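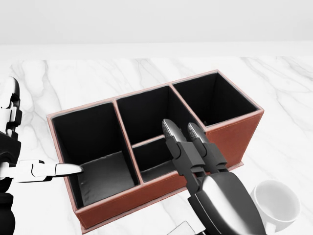 Binstead Opens Sign-Ups for Its First Clear Desk Month

BINSTEAD, Jun 10, 2023 – I'm Isabelle Ross, I run the workspace program at Skistik, and I've been waiting since March to tell you this one. Clear Desk Month is on, and we have room for 100 small offices and home workers who want their desks back!

I got the idea while looking for a stapler. Mine was under a stack of invoices from Moynihan, our paper supplier (sorry, Moynihan), and by the time I found it I'd forgotten what I was stapling. So I asked our newsletter readers if they had the same trouble, and 1376 of you wrote back. Some of you sent very long letters. I read them all, mostly on the train.

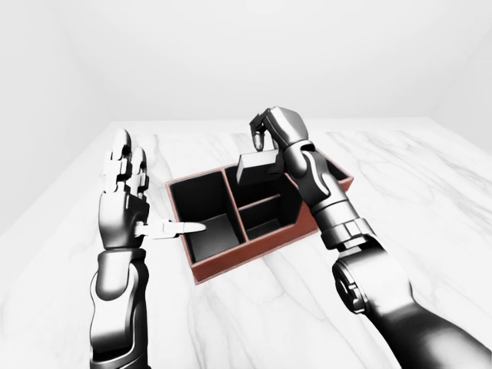 How it works

Sign up and you'll get one short job a week for 4 weeks. Week one is pens – test every one of them and toss the dead ones. After that come cables, then paper, then the drawer you don't open when people are over. Bradley Fothergill from our Trurkerell office wrote the cable week, and he tried it out on his own desk first. He pulled 56 cables out of one cabinet and is still a bit quiet about it.

"I thought I was a tidy person," Bradley told me. "I labeled things, I had a system. Then I opened the cabinet."

You don't need to buy anything. A shoebox works fine for sorting, and so does a baking tray if you can spare one. 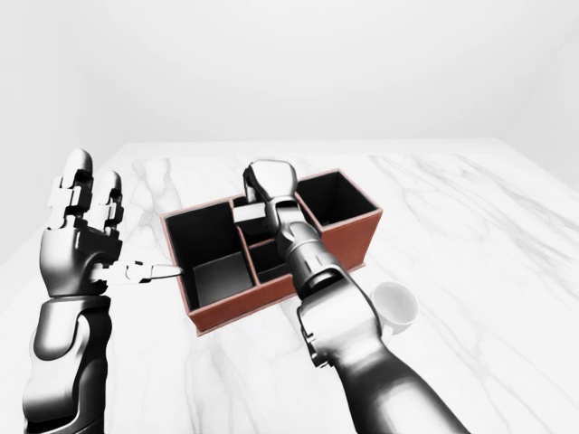 A divided desk organizer on a marble tabletop.

Signing up is free at the front desk of our Binstead or Trurkerell office, or by replying to the Skistik newsletter. Press questions can come straight to me, Isabelle Ross, at the Binstead office.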